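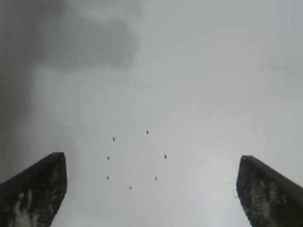

Residents' Parking in Storkdale: A Note on the New Permits

The revised permit scheme for Storkdale takes effect in December. Having attended the public meeting at Waltcombe, I set out the main points for readers who were unable to be present.

Each household may apply for up to two permits. Applications must be made in writing, with proof of address, and will be handled in the order received. A total of 380 spaces will be marked, of which 300 are reserved for permit holders during the day.

Blažena Kadlec asked whether carers would be exempt. The reply was that a separate form is being prepared - no date was given for it. I regard this as the weakest part of the scheme and have written to say so.

The streets north of Mivbridge are not included at present. Comments on that boundary may still be submitted.

17 June 2018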